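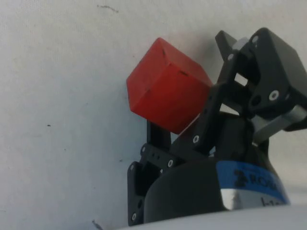
Pay for the Setup Visit First

Tuesday, September 8, 2020
By Yolanda Kincaid

We use cookies to improve your visit. Accept | Settings

Zirala rents its stacking kit for 389 dollars a month. The setup visit costs extra, and most small shops I talk to want to skip it. I think they should skip the second month before they skip the visit.

The kit teaches an arm to pick up a small block and set it on another one. That sounds like a toy job. It covers most of what a packing bench needs, though: find the part, close on it, put it down where it belongs.

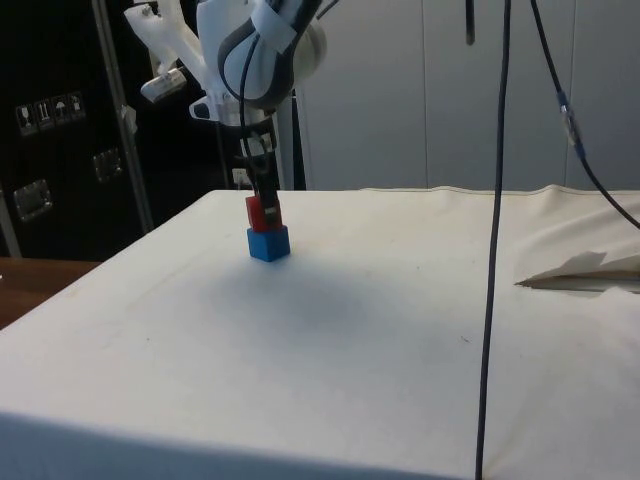 What the money buys

I tried the service in June at Folledholm, a parts shop in Trendivham. The written guide runs 64 pages and is clear enough. It is weak on lighting and on where to put the table, and a visit settles both in a morning.

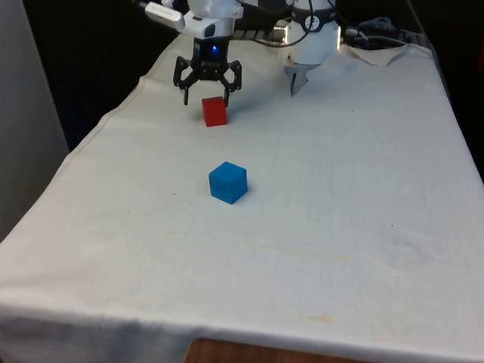 The rental price looks fair to me. Buying a similar setup would have cost Folledholm almost 4000 dollars, before anyone had learned to run it. Renting lets a shop find out cheaply that it doesn't want one – a useful answer too.

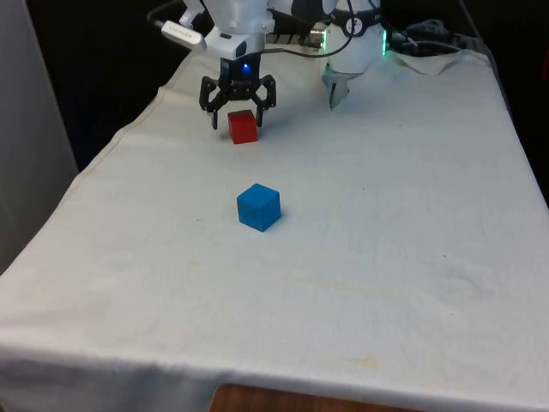
My complaint is with the contract. Zirala asks for 60 days' notice to cancel, and that is too long for a trial. The Wu plan, its cheaper tier, has the same term and no phone support. I would not sign that one until the notice period comes down.

Sign up for our newsletter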